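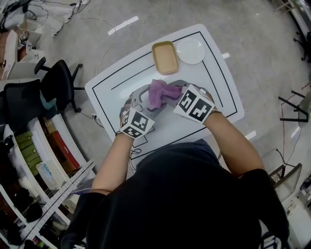
The cloth table at Pummont, gloves on.

The fault showed up in the left hand first. I had the purple cloth bunched between my gloves and I was trying to get it flat for the fold, and on the screen my left hand was somewhere else. It was a hand's width toward the plate, folding nothing.

I called it in. The lead at Korletey came over, looked at the screen, and told me to keep going.

"It'll settle," she said.

We were paid by the fold. The order was for 2000 of them, and Flirer wanted the whole set before the end of August so their machine could learn towels, napkins and shirts in time for the hotel contract. I had done 100 that morning. I didn't know how many of those had the wrong hand in them.

So I kept going. I shook the cloth out, laid it down, brought the corners over. On the screen the right hand did what I did and the left hand did it late, and off to one side. After a while I stopped looking.

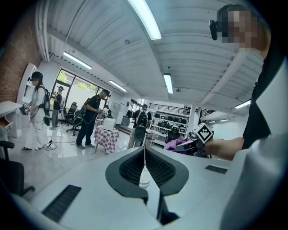 The people on the grippers had their own troubles and I didn't ask about them. It was a loud room when everyone was working. You learned to watch your own cloth and let the rest go by.

At the end of the shift I filled in the sheet. There was a box for faults and I wrote "left hand drifts" in it. The next day the sheet was gone and a clean one was on the clipboard. I folded another 100.

The machine went into a hotel laundry in Karitero in the fall. It folded well. The report said so on the first page, 1000 sheets without a stop. Then an attendant reached across to pull a towel straight, and the left arm came down a hand's width from where it should have been. It broke two bones in her wrist.

They sent a man around to ask us questions. He had a recorder and a list. He wanted to know if anyone had noticed anything unusual during collection.

"I wrote it down," I said.

He turned some pages. "There's no sheet for that day."

"There was."

He waited, and I held out my left hand over his papers — flat, palm down — and then moved it over, just that far, to show him. He looked at the gap for some time. Then he asked me to say it in words, for the recorder, and I started again from the morning.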